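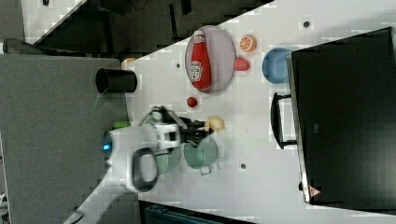 Tengo que ordenar un juego de comida de juguete para un rincón de cocinita y no consigo un criterio que aguante. Las piezas vienen de lotes distintos y no comparten escala ni material. En la mesa blanca ahora mismo conviven dos tazas verde claro, un plato ovalado rosa con el bote de kétchup tumbado encima, media naranja y una fresa. Dispongo de dos cajas Stokska con tapa y de un estante bajo. ¿Separo por tipo de alimento, por material o por tamaño? Presupuesto máximo para cajas adicionales: 3000 pesos.

**runano_47**

Por material. El criterio determina el lavado, y el lavado es lo que más tiempo consume. Piezas rígidas: agua tibia, jabón neutro, secado al aire. Piezas de tela: según etiqueta, y a falta de etiqueta, a mano y en frío. La vajilla va aparte, apilada en el estante. Las piezas pequeñas, en un recipiente con tapa y fuera del alcance de menores de tres años; en la mesa hay una roja y redonda, del tamaño de una cereza o un tomatito, que yo apartaría ya.

**Emico**

Por tipo y listo. Fruta con fruta. Lo demás es complicarse.

**chaiyaporn_taller**

De acuerdo con la separación por material, con una salvedad: el peluche no debe ir comprimido en el fondo de una caja. El relleno se apelmaza y los pliegues quedan marcados.

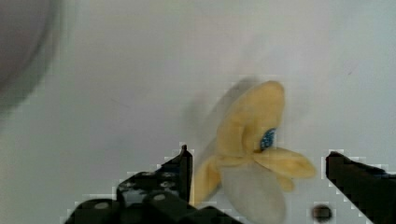 Las piezas de tela con solapas requieren más cuidado que una pieza cerrada. El polvo se acumula en la unión de las solapas y ahí el cepillado superficial no llega. En el plátano amarillo a medio pelar hay que abrir cada trozo de cáscara y repasar también la parte clara del interior, donde una mancha resalta más. Cepillo de cerdas blandas, paño apenas humedecido y secado en horizontal, sin pinza. Para guardarlo, caja abierta, una sola capa. La Stokska con tapa sirve para lo rígido. Con una bandeja abierta adicional basta; la mía costó 2575 pesos y sobra espacio.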